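Flat hunting, week 3

I saw two places this month. The first was in Urkton, a two-bed above a shop, 16 minutes' walk from the station. 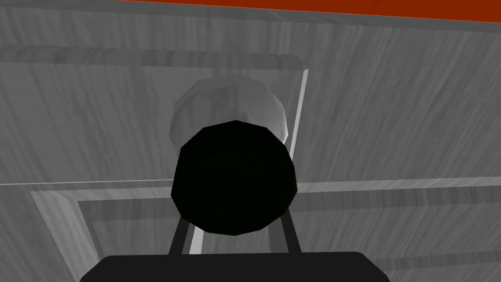

The rent was fair but the bedroom faced the bus stop. Elto, the letting agents, wanted an answer by 30 April and I let it go. 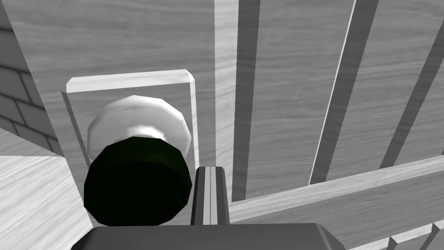
The second was in Zadton, through Suominen. Quieter road, small yard, 1488 a month before bills. I can just about manage that.

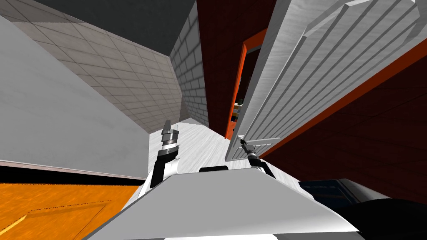 What I asked for

I've put in an offer on Zadton with a longer lease and a later move-in. I also asked about changing the door knobs. I'd like something plain, a white body with a dark green face like the one here, if the landlord agrees. Still waiting to hear.

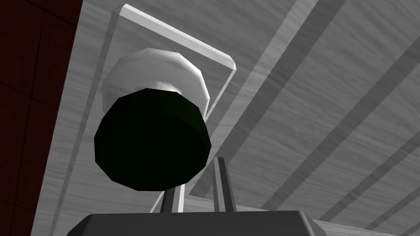 Suominen say the references take a few days. My old landlord has already sent his. If it goes through I'll need a van and a lot of boxes, and I'd want the knobs on before the furniture goes in, the white ones with the dark green round end.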